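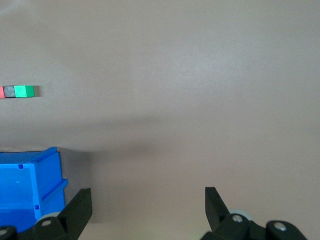
Small blocks on a pale tabletop

Jaren Rolling Library Shelf, double-sided

$1,710 each, casters and end panels included
Ships flat in three cartons
Usually leaves the shop in four weeks

Hi, I'm Ayane Sugawara, and I designed the Jaren after too many years of running a branch library where every evening program started with me shoving furniture around in my work shoes. We had one big room. The books were in it, the story rug was in it, and four nights a month so was the garden club, plus the tax help people in April, plus whoever else had booked. Our old shelves were supposedly mobile. They had wheels, I'll give them that, but you needed two people and a running start, and the top row of large print came down if you hit the carpet strip at the wrong angle.

So the whole idea here is a shelf you can load up with books and then move by yourself, fully stocked, in the ten minutes before a group shows up.

How it rolls

I use the Ukar caster on every Jaren, six of them per shelf, with the middle pair fixed and the four corners swiveling. I tried four-caster versions for ages and they all sagged in the center over time (books are so heavy, you forget how heavy until you ship a carton of atlases). With the fixed pair in the middle the shelf tracks straight down an aisle and turns almost in its own length, which feels a bit like steering a grocery cart that's been looked after.

The corner casters lock with a foot pedal at each end. One pedal locks two wheels. Please lock both ends before you let the public near it! Even a level floor is less level than you think.

They'll go over low-pile carpet, vinyl, sealed concrete and most wood floors. Thick carpet is hard work and I'd talk you out of it. Threshold strips are fine if you go at them square and slow.

Size and load

Length: 84 inches
Height: 48 inches
Depth: 26 inches, both sides together
Shelves: three per side, adjustable
Load rating: 1,000 pounds, spread evenly over both sides
Holds: about 410 average hardcovers

I picked 48 inches on purpose. Most adults at a desk can see over it, and when you push a few of them together at the side of a room they make a low wall that doesn't swallow the light. If you need it to be lower for a children's area, look at the Biseo further down.

Check your doorways before you order if you plan to move shelves between rooms. The shelf goes through a standard 36-inch door lengthwise with space for your knuckles, but a tight corner right after the door can stop you cold. Lay some painter's tape on the floor in the shape of the shelf and walk it through. I still do this myself.

What it's made of

Birch plywood sides and shelves, steel base frame, clear water-based finish. The end panels are plain birch too, and you can pin a sign holder into the slot along the top edge. People ask about paint. I don't paint them in the shop, but the finish takes a light sanding and a coat of color just fine, and I've seen a very cheerful green set at the Mizuno branch that made me a little jealous.

Each shelf board has a quarter-inch lip at the front and tilts back a few degrees. That's what keeps the books put while you're rolling. It won't save you if you stack paperbacks on their sides in a tower, so don't do that.

Putting it together

Two people, an hour and a half for the first one, less for the next. All the bolts are one size and the wrench is in the small box. Bolt the base together and put the casters on while it's upside down, then flip it, lock it, and build up from there. The center divider goes in before the second end panel. I've put this in big letters on the instruction sheet and I still get the phone call.

After the first month of use, go around and snug up the base bolts. Wood settles.

The smaller one

The Biseo is the same build at 36 inches high with two shelves per side. It has the same casters and the same length, so the two line up in a row if you're mixing heights. Picture books fit on both shelves with room above, and board books will need a bin. Write to me for a current price because it depends on how many you're getting and where they're going.

Questions I get a lot

Can I move it full? Yes, that's what it's for. Push from the end, at about waist height, and take it easy on the first few feet.

Can it be single-sided? Sort of. I can put a solid back panel down the middle and leave one side open as display space, but I won't make a narrow one on wheels. It tips too easily and I'd lie awake.

Do you sell spare casters? Yes, singly or as a set of six. They swap out with the wrench you already have.

What about returns? Unopened cartons can come back within 30 days, and you cover the freight. If something arrives cracked or bent, send me a photo of it and I'll ship a new part.

How do I order? Email with your shipping address, how many you'd like and whether you have a loading dock. Tell me about your room as well if you have a minute, a rough sketch is plenty, and I'll let you know how many I think will fit when they're all parked for a meeting.

Price and lead time updated Jul 24, 2021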